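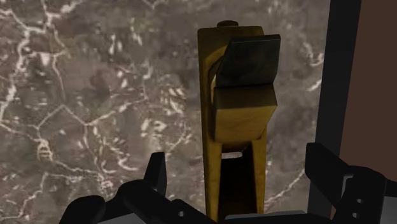

Wooden piece on marble.

Tiddale Record Society
Minutes of the January meeting

The meeting opened at 7:15 p.m. in the upstairs room at Bustamante Hall. Minutes of the last meeting were approved with one correction: the band on the spring bill is Lulline, one word.

1. Listening night
The progressive rock night drew 60 people. Two members asked for longer breaks between album sides. Agreed.

2. Money
Balance stands at $498 after payment for the new turntable belt and needle. Door price stays at $5.

3. Spring concert
Lulline has confirmed and will play two sets with their own organ. Itura can open but needs to be off stage by 9 p.m. The hall wants a $40 deposit for the piano. Approved. The piano dates from 1858 and drinks may not be set on it.

4. Record swap
Moved to March. Sellers bring their own crates. No bootlegs.

5. Other business
A request for a drum solo evening was put to a vote and failed. Key to the record cabinet is still missing.

Meeting closed at 8:40 p.m.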